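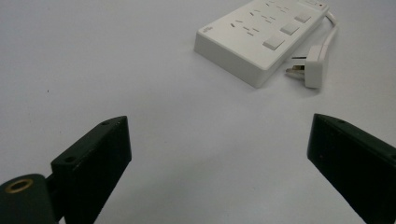 A white power strip with rocker switches, its cord and plug on the table.

Repair bench helpers wanted, evenings, Trunlow

Badora takes in household electrical bits that people have stopped using, sorts them, checks them over, and passes the good ones on to families setting up a new home. Power strips and extension cords are the things we get asked for most, along with desk lamps, and they pile up faster than we can look at them. Last year we handled 3,333 items in all, and there are still crates under the stairs that I keep promising to get to. So we would love some company at the bench.

We have 4 places open, starting in August. You would come in one evening a week, from 6 until 8:30, and sit at one of the long tables in the back room of the old Lanton building (the entrance is on the side street, next to the bike racks). You'd pick up a crate and work through it at whatever pace suits you. For a power strip, that means wiping it down, looking along the cord for nicks, checking the plug for bent pins or scorch marks, trying each switch with the power off to see that it moves freely, and filling in a tag. Anything you have doubts about goes in the red crate. Remo Steiner, our electrician, does all the live testing himself and opens anything that needs opening, so please don't worry if you have never held a screwdriver in your life.

What we do ask is that you have patience for small things, good enough light in your eyes to spot a hairline crack (reading glasses very welcome -- half of us wear them), and handwriting that somebody else can read. It helps if you like a chat, but we have had some wonderful helpers who came with headphones on and hardly said a word, and that was fine too. You need to be 18 or older. The bench is step-free and the chairs go up and down.

This is paid work, at our usual bench rate, and the first evening is paid as well, while you learn the tags. We'll give you supper, usually soup, and tea that is stronger than it ought to be. Multi-standard sockets, odd plugs and foreign cords have their own shelf and their own tag color, and Remo will go through those with you once you've settled in.

To apply, drop a note through the door at Badora or ask for Rostam Farahani at the front desk any afternoon. Tell me a little about yourself and which evenings you could manage. There's no form, and a few lines will do -- I read every one of them and will get back to you either way.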